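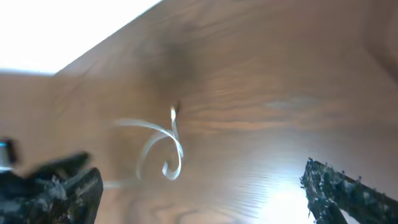
Wrist camera, fingers open, white ribbon on the table.

Ticket: left wrist view smears during moves, pick misses the ribbon
Status: open
Project: Prakine (two-arm table build, home shop)
Opened: October 2, 2018

Problem
When the arm travels at normal speed the wrist view blurs badly enough that the detector loses the ribbon. It also picks up the glare on the table finish as a second target. The log says "no target" and the arm goes back to its start pose. Same program ran fine in September with the lamp off and daylight only.

Setup
Two arms facing each other over a wood table, white wall behind. Wrist cameras on both. Arm controller is a Dimine board, firmware not touched in months. Camera driver is the Skurkmont one, version 8.

Tried so far
1. Reseated the camera plug at the wrist. No change.
2. Swapped the USB lead for a known good one. No change.
3. Cut travel speed to 200 in the config (was 1000). Blur mostly gone, and the ribbon was found on 3 passes in a row. Too slow to be useful.
4. Turned exposure down by hand. Better blur, but the grain goes dark and the driver puts auto exposure back on after a restart.
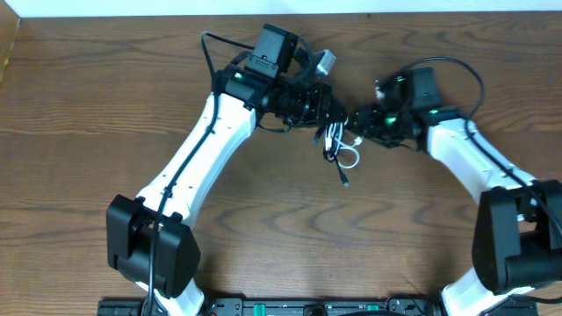
Second thing, may be related. With the grippers brought in close over the middle of the table, the cable loops are close enough to rub. I want to rule that out before blaming the camera. Plan is to tie the loops back along the links and rerun at full speed – same spot, same lamp.

Also checked the power strip, both switches, no loose plugs.

Reply from Zheng support forum: set exposure in the startup file, after the driver loads, and lock gain as well. Added both lines. Setting now survives a restart. Not tested at full speed yet.

Still to do
Move the lamp off to the side so the glare lands outside the work area.
Rerun at 1000 with locked exposure.
If it still blurs, add a short pause before each capture – costs about 8 minutes over a full run, which I can live with.

Leaving this open until the rerun is done.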